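Print this page | E-mail this page
Reading time: 3 min

# Ernell Parts Catalog Text

Ernell is a set of short catalog entries for secondhand electrical spares, with the category each entry was filed under. It was put together to test search and sorting tools for small parts shops. The entries were typed by counter staff at three shops trading under the Ridgeway name, and the spelling, abbreviations and odd word order have been left as they were.

## What is in it

There are 3,351 entries in 89 categories. The largest categories are fuses, switches and wiring. Several of the small ones hold only a handful of entries each and should not be used to report accuracy on their own.

Files:

- `entries.csv`: one row per catalog entry
- `categories.csv`: category codes and their full names
- `synonyms.txt`: shop words and the more common term for each
- `CHANGES.md`: corrections since the first release

## Columns

`entries.csv` has 7 columns:

- `entry_id`: a number, never reused
- `shop`: north, south or yard
- `title`: the short name, up to 80 characters
- `notes`: free text, often blank
- `category`: a code from `categories.csv`
- `condition`: new, used, untested or blank
- `month`: the month the entry was typed, with no year

The file is UTF-8 with a header row. Fields that contain commas are quoted. A blank `condition` means the box was left empty on the form. Please don't read it as "used".

## How the categories were assigned

Staff picked a category when they typed the entry. Two people then went over the full list with the Serer naming guide open and changed the ones that were plainly wrong. Where they disagreed, the shop's first choice was kept.

Wiring gave the most trouble. The yard files anything with a connector on it under "harness", while the north shop uses "harness" only for bundles of several wires and puts single leads under "lead". We kept both categories and added a line to `synonyms.txt`.

Loose harnesses at the yard are kept in divided trays and usually get one entry per tray, so a single row may stand for several pieces. 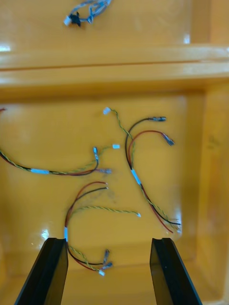 ## Known problems

- Part numbers in `title` have not been checked against any maker's list.
- The letter O and the digit 0 are mixed up in many older entries.
- The south shop typed everything in capitals until March. Lowercase the text before comparing shops.
- Some near-duplicates remain. They share a title but have different notes, and we could not tell whether they were separate items.
- Prices were removed. A few notes still mention a discount.

## Loading

Any CSV reader will do. Read `category` as text, or the leading zeros will be lost. If you use the Sikel loader, set `keep_blank=true` so that rows with empty notes are not dropped.

No train and test split is supplied. Split by shop if you want to know how a tool will do on a shop it has not seen.

## Use and credit

The text may be copied, changed and shared, including for paid work. Please name the Ernell catalog and say which release you used. Corrections are welcome as a patch against `entries.csv`, with one line per fix in `CHANGES.md`.

Print this page | E-mail this page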